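Workshop Notes: Software Tips for Picking Up Laundry at Home

These notes cover the control and perception side of a cloth pick-up task in an ordinary house. Hardware tips are on a separate page. Our stack is Plurar for planning and Venia for perception, with logs written by Gridier. Most of the tips carry over to other tools.

Set the clock first
Check that the camera and the jaw encoder share one clock before you record anything. An offset of two camera samples is enough to make the jaws look closed while the cloth is still outside them. Tap the jaws together at the start of each run and line up the two streams on that tap.

Lock exposure
Glossy floor tile reflects windows. With auto exposure on, brightness shifts every time the wrist turns, and the segmentation mask flickers with it. Lock exposure on the cloth, accept blown highlights on the floor, and mask them out in Venia under Input, Ignore Saturated.

Segment the container before the cloth
Woven sides produce a lot of small edges. If the cloth model runs on the full image, it will return pieces of the weave as fabric. Find the rim, fit a closed curve to it, and run the cloth model only inside that curve. Refit at every planning step. Do not assume a rectangle; soft baskets bulge.

Printed fabric
Flower prints cause two errors. Small dark sprigs read as gaps, and pale areas between them read as separate items. Lower the weight on color and raise the weight on depth. If depth is poor, blur the color channel before segmentation and leave the edge channel sharp.

Choosing a grasp point
Rank candidates by fold height, then by clearance from the basket wall. Flat cloth against the bottom is the worst choice, and a turned-up edge or standing fold is usually the best. Plurar keeps the top 100 candidates by default. That is enough for one garment. For a full basket, raise it to 312 and expect slower planning.
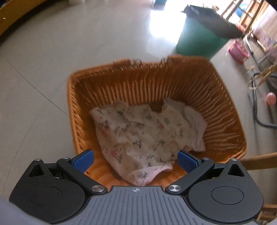
Approach path
Come in from above the near rim with the jaws open wider than the fold. Plan the descent as a straight line and leave wrist rotation out of the last part of it. Model both jaws and the linkage housings as collision shapes. The fingertips may clear the rim when the housings do not.

Closing
Close on position first, then switch to force. A pure force close will stop early on a stiff seam. Enache, the small script we use to tune the switch point, steps through 208 settings and writes the results to a table. Run it again after changing the pads.

Checking the grasp
Jaw width alone is a weak test for thin cotton. Compare the cloth mask before and after a short lift. If the mask has not moved with the jaws, open, back out along the same line, and replan from a fresh image. Do not reuse the old candidate list.

Housekeeping
Save the planner settings in the same folder as the run. Name failed runs by the stage that failed: rim, mask, grasp, close, lift. Keep clutter near the basket in the test set, including bins, furniture legs and curtains. A model tuned on a cleared floor will need retuning in a lived-in room.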